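Washing a nubby grey jumper without ruining it (sleeves are the main problem)

Last updated Dec 14, 2019
Reading time: 4 minutes

Upendo Ndung'u

I own one good jumper. It's light grey and nubby, with little flecks through it, sort of a bouclé look, and I wear it from April until the first person at work asks whether I own anything else. Last winter it went through five washes and came out of each one a bit less like the thing I paid for. The body is fine. The sleeves have gone fuzzy on the underside, from the wrist to just short of the elbow, and the cuffs have a tired look I normally associate with my own face.

The care label says to hand wash and dry flat, then has a row of symbols I can't read, one of which could be an iron or a small boat. I've been doing it on the delicates cycle in our old Akpan front loader, inside a pillowcase, which my mother considers the same as hand washing if you don't look at it.

What I'd like to know is whether the fuzz can be taken off without pulling out the nubs, which are meant to be there. I tried a battery shaver on the hem, where it doesn't show, and it ate the fuzz and a nub as well. Also, how do I stop the cuffs going? I do push the sleeves up to cook. They don't stay up.

Replies are sorted by most helpful.

Rehema Mbwambo

Put the shaver back in the drawer. It's a good tool for flat knits and a lawnmower on anything with loops. It can't tell a pill from a nub and it isn't interested in learning.

What you've got on the underside of the sleeves is rubbing. Desk edge, kitchen bench, armrest of the car. I did alterations in Tultton for 21 years and could usually pick what someone did for a living by where their knitwear had gone bald. Yours sounds like a desk.

For the fuzz, lay the sleeve flat on a towel and get a pair of small sharp scissors. Good light, glasses on if you wear them. Pills sit on top of the cloth on a little stalk, so if you slide a fingernail under one it lifts. A nub is part of the yarn and stays where it is. Snip what lifts and leave the rest alone. It's slow and you will question your priorities. I do one sleeve and then have a cup of tea, and the second sleeve sometimes waits until the following weekend.

If it's only a haze with no real pills in it, try a strip of wide sticky tape first, pressed down lightly and peeled off along the sleeve. Don't scrub at it.

Washing: cool water in the laundry tub, a capful of wool wash, ten minutes' soak with no wringing. I use Grernari because the shop near me stocks it and for no grander reason. Turn the jumper inside out before it goes in. Press the water out against the side of the tub, roll the whole thing in a dry towel and kneel on it. Then flat on a rack in the shade, with the sleeves folded in across the front so they don't hang over the side and stretch. Wet sleeves are heavier than you'd think, and I have seen a perfectly nice cardigan end up fitting an orangutan.

You also asked about the cuffs. Shoving the sleeve up in a bunch strains the opening every time, and a smooth band on a fluffy sleeve tends to give before the rest does. Fold it back in two neat turns before you start cooking. If the band has already gone wavy, wet only the cuff, pat it back to width on a towel and let it dry like that. You may have to do it more than once. If it's still wavy after that, thread a bit of fine elastic through the inside of the band, four loose stitches to hold the ends, and go and live your life.

And wash it less. A jumper worn over a shirt can go weeks. Air it on the back of a chair overnight.

ninar_1341

just bin it and get a fleece. mine has been in the dryer every week for years and it looks exactly as bad as when i bought it

Upendo Ndung'u

Thank you Rehema, and thank you also to the fleece person, whose confidence I envy.

I've done one sleeve with nail scissors. It took most of a movie and I couldn't tell you a thing about the plot. It does look better, and the fingernail test works once you get your eye in — the first few minutes I was basically guessing. The tape got more cat than fuzz, but I'm counting that.

The two-turn fold holds for about as long as it takes to peel a potato, so I might have thin wrists. I'm going to try the elastic.

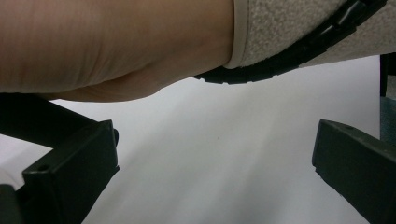
The pillowcase has been retired too, although I haven't told my mother. Does the inside-out rule apply if I'm only doing the cuffs, or can I leave it right side out and dunk the ends?

Rehema Mbwambo

Right side out is fine for a dunk. Peg nothing.

Contact us | Copyright 2019 | Back to top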